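Repainting a scuffed steel storage bin: primer over old coating or back to bare metal?

Mekville Home & Workshop Help > Metal and finishes

Posted by drevdale_shed, May 8, 2021

I have a steel feed bin, 100 cm long, that lived in an open lean-to in Drevdale. The factory coating is sound on the outside. Inside, the floor has lost most of its coating and there is light surface rust along the seams, no pitting that I can find with a fingernail.

I would like to keep dry goods in it, bagged and never loose. Two things I can't settle. Does the whole interior need stripping, or only the worn parts? And is a zinc primer needed under an ordinary enamel if the bin will stay indoors from now on? I have a tin of Besus metal enamel left over from a gate and would like to use it.

3 replies

Posted by pan_and_brush

Strip the lot. Did mine years ago with a wire cup on a drill, took an afternoon. Wear goggles.

Posted by seamweld4

There is no need to strip coating that is still bonded. Test it first: score a small cross with a sharp knife, press strong tape over it and pull it off sharply. If the coating stays down, it only needs keying. If it lifts, take it back until you reach an edge that holds.

Bare and scuffed metal wear differently and should be treated separately. Faint streaks and blotches on a brushed floor are mostly cosmetic and come up with degreaser. Dark scuffs and scratches need a closer look, as some are only rubbed-on marks and some go through to the steel.

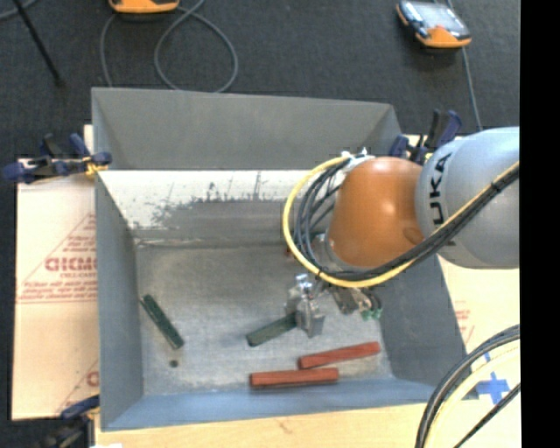
Order of work

1. Wash with warm water and detergent, rinse, dry fully. Seams hold water for longer than you expect — leave it overnight.
2. Wipe down with white spirit and a clean rag. Change the rag often.
3. Take the rust off the seams with a hand wire brush, then abrade the floor with 100 grit paper. Go over the sound coating with something finer, enough to kill the shine.
4. Vacuum, then wipe again.
5. Prime bare areas the same day. Zinc phosphate primer is enough for indoor use, two thin coats.
6. Enamel over the whole interior, two coats, following the recoat time on the tin.

Check that the enamel is compatible with the primer. If the label doesn't say, paint a test patch and leave it for 4 days. Wrinkling means it isn't.

Posted by lean_to_larry

Agree with most of the above, but I would leave the floor unpainted. Anything dragged across it will scratch the enamel again by November. A thin rubber mat over primed steel has lasted better for me. Lift it now and then to check for damp.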